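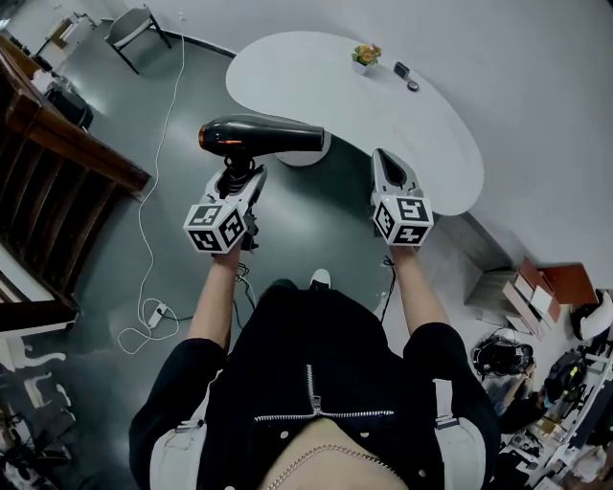 Lorkham opens orders for hand-held gripper kit

Robot training startup Lorkham has started taking orders for its Sarmont kit, a pair of white hand-held grippers that let a person record household jobs for a robot to learn later. Hair dryers, cups, laundry, whatever's in the house. No robot needed in the room.

Price is $2,014 for the pair, shipping in August. Each gripper has two fingers and a cube printed with black-and-white markers, so the software can work out where the hands are. Batteries not included - a bit cheeky at that price.

"People want to record at home, in normal rooms, with normal mess," said product lead Obaidul Begum. He says setup takes 3 minutes and that new users get usable recordings inside 55. We havent tested either claim yet.

Rival Gokia sells a single gripper for less but charges monthly for the software. Lorkham's is free for the first year, price after that not announced.

First batch is 38 kits. Orders are limited to one per customer, US only for now. Review unit is on it's way to us, more when it lands.

Contact us | © Munasinghe Media | Back to top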